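Household Tips: Teaching a Rented Gripper Kit to Handle the Good Plates

Posted Sep 9, 2020 by Toshio Nagano

The Penico kit from Liller comes as a pair of hand-held grippers and a sheet of instructions that assumes you have already read a better sheet of instructions. You hold one in each hand, do your chores, and the recordings go off to train whatever will eventually do the chores for you. I had it for 11 days. My dishes have never had so much attention.

A few things I would pass on to anybody thinking of signing up.

Clear the floor first. You'll be watching the fingers, and your feet will find every cable in the room.

Dry the plate completely, rim included. A damp rim is slippery enough in your own hands.

Take hold at opposite sides, level with each other. If one side is higher, the plate swivels like a revolving door and you get to practice sweeping.

Squeeze until it stops wobbling, then quit squeezing. I had cramps in both thumbs before I learned this.

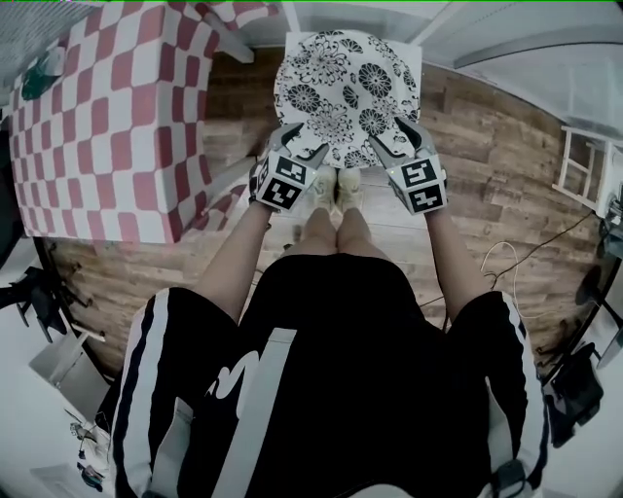

Two grippers, one flowered plate. Keep the fingers on the rim and the plate over your workspace.

Leave the checkered squares on the housings alone. They're the tracking markers, and a greasy thumbprint can spoil a session. Wipe them with a dry cloth. Dish soap lifts the corners (ask me how I know).

Start with plates you don't love. My neighbor Yoshinori Ebihara began with his mother's serving dish and now owns a very nice mosaic.

Work in short sets. Liller suggests 1000 recorded moves for the full rental discount, a figure clearly picked by someone with a dishwasher. I did 2 sets a day, one after breakfast and one when I should have been making dinner.

Is it worth it? The grip is better than on the Grurnine set I tried in March, which dropped teacups as a matter of policy. The handles are comfortable for small hands and a bit cramped for mine. Shipping back to the Miyazaki depot is free if you kept the box, so keep the box. I cut mine up for drawer dividers, and they're excellent drawer dividers.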